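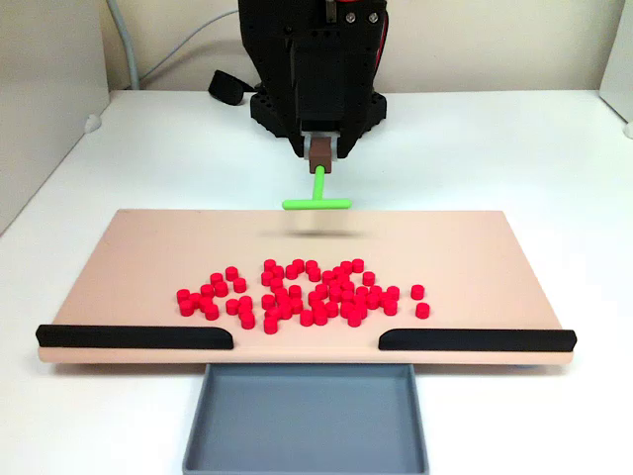

Why does an air-dry clay tile curl up at the corners?

The top face loses water faster than the bottom face, so it shrinks first and pulls the edges upward. Corners lift before the sides because they dry from two edges as well as from the top.

Once the top has set, the curl is mostly permanent. The bottom shrinks later and pulls some of the bend back out, but seldom all of it. The procedure on this page keeps both faces drying at nearly the same rate. It was written for flat rectangular tiles and has been used for coasters, house numbers and small wall panels.

## Scope

The instructions cover water-based air-dry clay rolled as a solid slab. They do not cover polymer clay, which cures in an oven and does not dry, or pottery clay that will be fired. Round tiles can be made the same way and curl less.

The reference tile measures 224 mm by 100 mm and is 8 mm thick when wet. Thinner tiles dry sooner and are much more likely to warp. Thicker tiles stay flat more easily but can crack if the outside sets while the middle is soft.

## Materials

- Air-dry clay in a sealed bag. Osteck White was used for the tests behind this page. Paper-filled clays such as Clestumia Light shrink less and leave a rougher surface.
- A rolling pin longer than the tile is wide.
- Two wood strips, 8 mm thick, at least 300 mm long.
- A flat board that does not soak up water, for rolling.
- Two sheets of unfaced drywall or unsealed cement board, larger than the tile, for drying.
- Plain newsprint or unprinted packing paper.
- A wire rack with closely spaced bars.
- A thin blade and a steel ruler.
- A kitchen scale that reads to 1 g.
- A sheet of thin plastic, such as a cut-open produce bag.

Do not use waxed paper under the tile while it dries. It seals the bottom face and causes the exact fault this procedure is meant to prevent.

## Preparing the clay

1. Cut a block from the bag with a wire or knife. Close the bag at once.
2. Press the block with the heel of your hand, fold it once, turn it a quarter turn and press again. Repeat until the clay feels even. Folding traps air if it is done carelessly, so press from the fold toward the open side.
3. If the clay cracks at the edges when pressed, it is too dry. Wet your hands, work the water in, and let the block rest in plastic for an hour. Pouring water onto the block makes a slippery outside around a stiff core.
4. If the clay sticks to dry hands, it is too wet. Leave it uncovered on drywall and turn it every ten minutes.

Uneven moisture in the block turns into uneven shrinkage in the tile. Most tiles that twist, as opposed to curl, were rolled from a block with one wet end.

## Rolling

Place a sheet of plastic on the rolling board and set the wood strips on it, parallel, with enough room between them for the tile plus a margin. The ends of the rolling pin must ride on the strips during the last passes.

1. Pat the block down by hand to twice the final thickness.
2. Roll from the center outward, lifting the pin before it reaches the edge.
3. Peel the slab off the plastic, turn it over, and rotate it a quarter turn.
4. Repeat until the pin touches both strips along the whole length.

Turning the slab matters more than it seems to. Clay rolled in one direction only will shrink more along that direction, and the finished tile comes out narrower at one end than the ruler said it would. Turn it after every three or four passes.

Never lift the slab by one edge. A slab that has been bent and pressed flat again will often return to the bent shape as it dries. To move it, sandwich it between two boards and turn the stack over.

Air bubbles show as smooth raised spots. Prick each one at a low angle with a pin and press the air out toward the hole. Smooth the hole with a damp fingertip.

## Cutting

Let the slab stand uncovered for 20 minutes before cutting. The surface should lose its shine but still take a fingerprint.

Cut straight down with a thin blade. Dragging the blade stretches the corners, so for long cuts use a blade at least as long as the side, or make several short downward cuts along the ruler. Leave the waste in place until all four cuts are made, then pull it away.

Round the top edge lightly with a damp finger over a layer of plastic. A sharp edge dries ahead of the rest and chips later.

Cut hanging holes now if the tile needs them. Keep a hole at least 15 mm from any edge, and make it one size larger than the hardware requires. It will shrink with the tile.

### Allowing for shrinkage

Makers print a shrinkage figure on some packages, but it depends on how much water you have added. Measure it for your own batch:

1. Cut a test strip from the same slab.
2. Scratch two marks on it exactly 100 mm apart.
3. Dry it beside the tile.
4. Measure the distance again. Each millimeter lost is one percent.

For a tile that must finish at a set size, divide the finished length by the remaining fraction. If the marks end up 95 mm apart, divide by 0.95.

## Drying

Drying is done in three stages. Keep the room at 68 °F if you can, out of direct sun and away from vents, fans and radiators. A steady room is better than a warm one.

### Stage one: between boards

Lay a sheet of newsprint on the first drywall sheet, then the tile, then another sheet of newsprint and the second drywall sheet. Add no extra weight at this point. Soft clay under a heavy load spreads, and the edges bulge.

After two hours, replace both sheets of newsprint. They will be damp and may have wrinkled. Wrinkles print into the clay, so smooth the new sheets by hand before closing the stack. Replace them again after four more hours and leave the stack overnight.

### Stage two: weighted

By the next morning the tile should be stiff enough to lift by its long sides without bending. If it sags, return it to stage one for another half day.

Change the paper, turn the tile over, and close the stack. Now add an even load of 2 kg. Spread it with a flat board. A single can of paint in the middle leaves the corners free to lift.

Turn the tile and change the paper twice a day for two days.

### Stage three: on the rack

Move the tile to the wire rack with no paper and no weight. Air must reach the underside. Turn it morning and evening.

If a corner lifts at this stage, go back to stage two at once. A corner that has been up for an hour can usually be brought down. After a full day it usually can't.

## Checking dryness by weight

Color is a poor guide. White clay looks dry long before the center is dry, and a tile sealed too early will grow soft patches or mold under the finish.

Weigh the tile once a day at the same hour and write the number down. Check the scale with a known 100 g weight first if it has been moved. The tile is dry when two readings, taken 24 hours apart, agree to within 1 g. In humid weather this may take more than a week. August batches at our bench ran several days longer than those made in winter with the heat on.

Do not finish the job in an oven. Even a low setting drives water out of the faces faster than the center can supply it.

## Correcting a mild curl

The following works on a tile that rocks slightly when set on glass. It does not work on a tile that is bent enough to slide a pencil under.

1. Mist the hollow face lightly with clean water. Leave the raised face dry.
2. Cover the tile with plastic for 30 minutes.
3. Mist again and wait another 30 minutes.
4. Place it in the stage two stack with half the usual load.
5. Increase to the full load after four hours.
6. Dry as before, starting from stage two.

Applying the load before the clay has softened will snap the tile. If you hear a tick, take the weight off.

The remaining error can be sanded out. Tape a full sheet of 120 grit paper to glass and move the tile over it in circles, changing your grip often so that one side does not take all the pressure. Wear a dust mask and wipe up with a damp cloth.

## Sealing

Seal both faces and all edges, including the inside of any holes. A tile sealed only on the front will take up moisture from the back in wet weather and can bend months after it was made.

Brush on a thin coat of acrylic varnish, let it dry for the time on the can, turn the tile over and coat the other side. Two thin coats on each face are enough for indoor use. Dirkusent Matte and Miranda Satin were both tried. The matte marks easily when rubbed but hides sanding scratches. The satin shows every one of them.

Stand coated tiles on edge in a slotted rack if you have one. On a flat rack the varnish can stick to the bars and lift when the tile is picked up.

## Faults

| Fault | Likely cause | Remedy for next tile |
|---|---|---|
| Corners up | Bottom sealed while drying | Use newsprint and drywall on both faces |
| Twist | Uneven moisture in block | Work the clay longer, rest in plastic |
| Bulging edges | Weight added too early | Wait for stage two |
| Cracks from edge | Clay too dry, or draft in room | Add water before rolling, move the stack |
| Surface ripples | Wrinkled paper | Change paper sooner |
| Soft spots under varnish | Sealed before fully dry | Weigh until two readings agree |

Last revised October 11, 2012. Stage two load changed from 3 kg to 2 kg.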